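OK desk people, pen people, label people, gather round. I have been promising a thread on the great marker sort for weeks and I finally have a free Friday evening and a cup of tea, so let's go!

Background for anyone new: I run the mail table for Bellamy, our little pen pal and zine swap. Every swap means addressing envelopes, writing tiny notes and drawing tiny stars in corners. I love it so much. My markers, however, were living in a biscuit tin, and the tin was a swamp.

The tin had markers from the old apartment, markers from my sister, markers from a craft fair in August, and at least one that I believe came out of a library. Some wrote. Some squeaked. One left a kind of gray sigh on the paper. I kept them all because what if!

Then Consuelo Palacios posted her test page in the Bellamy chat. Every marker she owns, one mark each, all on one sheet, so she can see exactly what color comes out and how thick. I looked at that page for way too long. I wanted a test page more than I wanted dinner.

Rule one of the sort: everything gets tested on paper before it gets a home. No going by the cap! Caps are liars. I had a marker with a lovely green cap for a year and never once checked what was inside it.

Rule two: test on the paper you really use. I used to try things out on junk mail, which is shiny, and then wonder why my envelopes looked fuzzy. So now I keep small bits of plain white paper for testing, and they live with the markers.

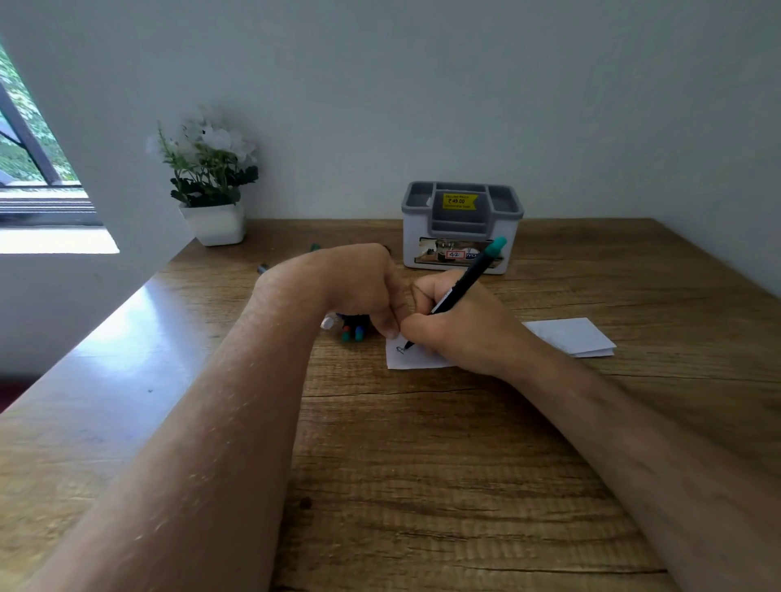
Teal-ended pen, small white note, first little mark down.

I do a short mark first, then a loop, then a word. The mark shows me if there's ink. The loop shows me if it skips on the curve (so many skip on the curve!). The word is always "Lodcombe" because it's the town I write on the most envelopes and it has that nice tall L and the b in the middle to show off.

Denise Crabtree says her test word is "minimum" because all those little humps show you right away if the tip is too fat. I tried it and she's right, it turns into a caterpillar with anything chunky. Stealing that for the fine tips. Thank you Denise!

A thing I learned about my own hands: I press way too hard. If you're a presser like me, try holding the pen a bit farther back and see if your line gets calmer. Mine did. I also flattened one nice tip years ago and I still think about it.

Also, hold your scrap down! Small paper skates around on a wood desk the second you start writing. Fingertips on the corner, then write. My desk has cracks and knots in the top too, so I slide the paper to a smooth patch, or put a folded sheet under it if the writing matters. A knot under an address will give you a wobble right in the middle of the zip code.

Now, the organizer. I adore this thing. Gray compartments, different sections, still has the yellow price sticker on it, ₹49.00. I know people who peel every sticker the minute they get home. I am not those people. It's cheerful!

For a while I wanted something fancier. The Plaltari one with the drawers kept following me around the internet, and I had it in my cart at 849 and everything. Then I put my markers in the forty-nine rupee one, to see, and took the other one out of the cart the same night. Compartments are compartments.

How I'm using the sections: one for dark markers I reach for constantly, one for the greens and teals, one for regular pens, and a small one for bits (clips, the good eraser, stamps when I have them). It's not a strict system. If a pen ends up next door, it's having a visit.

I tried lying markers flat at first, because Barry Bainbridge told me double-ended ones last longer that way. Could be! But I never use what I can't see, and flat markers go to the bottom of any pile I own. So mine stand up in the tray, caps at the top, and I can grab one without digging. Barry, your flat ones are very elegant and I respect it.
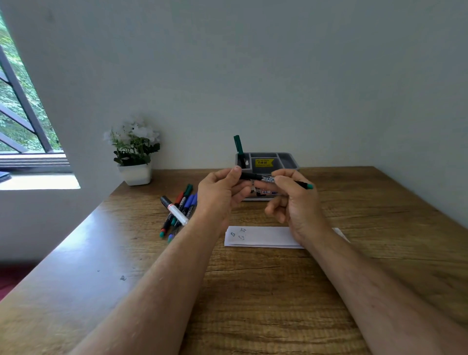 Black barrel, teal-green cap. White flowers keeping watch by the wall.

Can we talk about barrels for a second? Read them! There's tiny print on so many of these and I'd ignored it my entire life. Sometimes it tells you the tip size, sometimes whether it's permanent, which you really want to know before you go near a whiteboard. Ask me how I know. (Terence Staniforth knows. It was his whiteboard. Sorry again, Terence.)

I take each one in both hands and give it a slow turn before I decide where it goes. Print, cap, any cracks. A cap that doesn't click goes in the "fix or let go" pile, because a loose cap is a dry marker by next week.

The fake plant stays, by the way! I had someone ask if I was clearing the whole desk. Never. It has white flowers and green leaves, it needs nothing from me, and it makes the back of the desk feel like a place somebody likes to sit. A plain white wall needs a friend.

Things I let go of: the squeakers, the gray sigh, three highlighters that had become plain sticks. Things I almost let go of and didn't: one brown marker that only works if you store it upside down. It's on probation.

What I do with the leftover test scraps: I save the pretty ones. Crescencio Hinojosa tapes his into the back of his notebook with the date he got each pen, and flipping through it is like looking at somebody's garden diary. Mine go in an envelope, because I'm not that tidy, but I do look at them.

Someone is going to ask about paper, so: mine comes in a pack of 300 sheets from Cliluvon and I cut it down when I'm watching TV. Nothing special. It folds well and ink doesn't feather much on it. If yours feathers, try a finer tip before you blame the paper.

Small joys from this whole project, in no order. The click of a good cap. Finding two of the same teal and feeling rich. Writing one clean, dark line on white paper and then just looking at it for a bit. Having a place to put the pen down where I'll find it tomorrow!

If you want to do your own sort, you need one evening, some scraps and a bowl for the dead ones. Put a drink next to you but NOT next to the paper. Start with the markers you use the most so that if you quit halfway, the ones that matter are done. I quit halfway twice.

Next round of Bellamy envelopes goes out soon and I've got my dark greens lined up for the addresses. If you're on the list, look for a tiny star in the corner. If you're not on the list and want to be, reply with your favorite pen and I'll send you the sign-up.

And please show me your test pages! Messy ones especially. Tell me your test word too, I'm collecting them now. So far we have Lodcombe, minimum, and "sausages" from Terence.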